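Topic: Felt or plastic for the bottom of toy drawers?

Stondovent
Posts: 12
July 13, 2018

Hello all. I am building a low chest with 8 drawers for the room of my two children. The carcass is finished and the drawers run well. Now I must decide about the bottoms. My wife would like felt, glued in, because the noise in the morning is terrible. I am thinking of thin plastic sheet which I can wipe. What did you do and would you do it again?

Skyrme
Posts: 1700

Felt, no question. I lined a sideboard with it and the sound is much softer. Use a thin coat of glue on the wood only, never on the felt, and roll it from the middle.

Gastance

A sideboard holds plates. Children put in sticky things, sand, half a biscuit. I took out felt from 7 drawers last December and it was disgusting work, the glue stays on the wood like a skin. Please don't glue anything.

Skyrme

Then you used the wrong glue. Hide glue comes away with warm water and a scraper.

Gastance

Warm water on a plywood bottom? No thank you.

Stondovent

Thank you both. My bottoms are also plywood, so I am a little afraid of the water. Is it possible to lay the felt in loose, on a piece of card?

Meltus

It is possible and I have done so. Cut the card 2 mm smaller on each side, fold the felt round it and fix it at the back with double-sided tape. When it is dirty you lift it out. The weak point is the corners, they curl up after some months and then the drawer catches.

I would also ask if drawers are the right thing at this age. My daughter never closed one. We changed to open bins on a shelf and she could see everything from the top, so she did not turn out the whole content for one small animal.

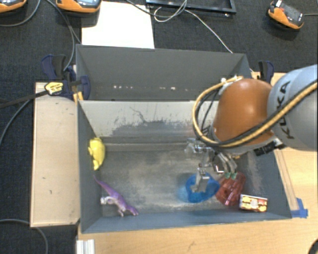 The shelf itself was only pine boards with a back panel, one evening of work. Bins you can carry to the bath and wash, and you need no runners. For noise we put cork under them.

Skyrme

He has already made 8 drawers, Meltus. It is a bit late to tell him to build a shelf.

Meltus

That is fair. But he can leave out the two lowest ones and put bins in the openings. The small child uses the lowest ones most.

Gastance

I like this better than felt. Just check that the rail between the openings is not too weak without the drawers, mine moved a little when somebody climbed on it. And fix the chest to the wall in any case!

Stondovent

It will be fixed to the wall, I have already the brackets. I think I will make loose felt on card for the upper drawers and try bins in the two lowest openings. Meltus, how thick was your cork? The shop here has 3 mm and 5 mm.

Meltus

3 mm. The thicker one crumbled at the front edge.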